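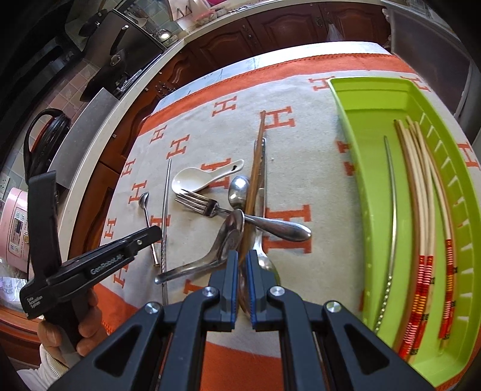 Appel à participants – comparaison de pinces à main, tri de couverts

Tusiler cherche 6 personnes pour une campagne d'essais en février. Indemnisé, chez l'habitant, en cuisine. Lire jusqu'au bout avant d'écrire svp, la moitié des questions reçues la dernière fois avaient leur réponse dans l'annonce.

Le projet

On compare deux jeux de patins pour pinces à deux doigts, tenues à la main : Ekby (bande fine) et Zellport (nervuré). Même mécanique, même poids, seul le contact change. Les mouvements enregistrés serviront ensuite à entraîner un contrôleur de bras, mais le bras reste au labo, vous ne le verrez pas. Vous, vous tenez les pinces – une dans chaque main – et vous rangez des couverts.

Ça a l'air simple. Une cuillère à soupe en inox, oui. Une baguette métallique torsadée posée à plat sur une couverture, beaucoup moins. C'est précisément ce qui nous intéresse : objets fins, longs, brillants, qui roulent ou qui se croisent.

Ce que vous ferez

– prise en main des pinces, 40 minutes, avec quelqu'un de chez nous
– séries de tri : couverts sur la table, à transférer dans un bac vert en plastique
– changement de patins à mi-séance (on s'en occupe)
– un petit questionnaire à la fin de chaque série : fatigue du poignet, prises ratées, préférence

Objets utilisés : fourchettes, couteaux, cuillères de plusieurs tailles, cuillère chinoise en céramique, baguettes en bois, en bambou, en métal. Parfois une louche. Les objets sont jetés en vrac entre les séries, pas alignés. On ne vous demande pas d'aller vite, on vous demande d'aller régulièrement. Une prise ratée, ça se garde, on ne recommence pas la série pour autant.

Sur la campagne précédente on a gardé 3,411 prises, dont 1,334 sur des baguettes. Les baguettes restent le gros point noir, surtout quand elles sont en tas et qu'il faut en sortir une seule.
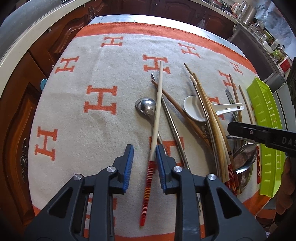
Donc cette fois on insiste là-dessus : une série entière rien que sur les tas mélangés, approche par le haut, doigts ouverts de part et d'autre de la baguette, fermeture lente. La deuxième pince peut aider à écarter le reste. Libre à vous de la méthode, on ne corrige pas les gestes sauf si les doigts sortent du champ de la caméra montée sur la pince.

Profil

– 18 ans ou plus
– pas de douleur au poignet ou à l'épaule, ni d'opération récente. Vraiment. Les pinces finissent par peser
– gauchers bienvenus, on en manque
– aucune expérience en robotique demandée. Si vous en avez, dites le, ça ne vous élimine pas
– savoir tenir des baguettes : inutile
– parler français ou anglais

On prend aussi les gens qui ont déjà participé à la campagne Salehi, à condition de ne pas avoir utilisé les patins Zellport à ce moment là (sinon la comparaison est faussée).

Le lieu

Deux possibilités. Soit vous venez dans une des cuisines que nous louons, soit on vient chez vous – il faut alors une table dégagée sur trois côtés et une lumière correcte. Peu importe si la cuisine derrière est encombrée, au contraire, on veut des fonds variés. Nappe ou couverture à motifs : très bien aussi, gardez-la, les fonds unis on en a déjà trop.

Chez vous, pensez à retirer courrier, photos de famille, ordonnances, tout ce qui porte un nom. Les caméras des pinces voient large, plus large qu'on ne croit.

Images et données

Mains et avant-bras visibles, c'est normal. Les visages sont floutés s'ils passent dans le champ. Pas de son. Vous signez un consentement avant la première séance et vous pouvez vous retirer ensuite, il suffit d'un mail, vos séries sont alors supprimées.

Indemnisation

Forfait par séance, versé par virement en fin de campagne. Déplacement remboursé sur justificatif. Le montant exact est dans la fiche envoyée avec la convocation – il dépend du lieu, cuisine louée ou domicile. Séance interrompue de notre fait (caméra qui lâche, patin décollé, ça arrive) : payée en entier.

Pour candidater

Un mail à l'équipe essais de Tusiler, objet « couverts février », avec :
– vos disponibilités, matin ou après midi
– main dominante
– chez vous ou chez nous
– si chez vous : dimensions aproximatives de la table et deux photos de la cuisine

Pas de CV, pas de lettre. Réponse à tout le monde, même négative, mais ça peut prendre quelques jours.

Date limite 9/2/23. Les dossiers arrivés après passent en liste d'attente pour la série suivante (mêmes pinces, autres objets, sans doute des couvercles et des petits bocaux).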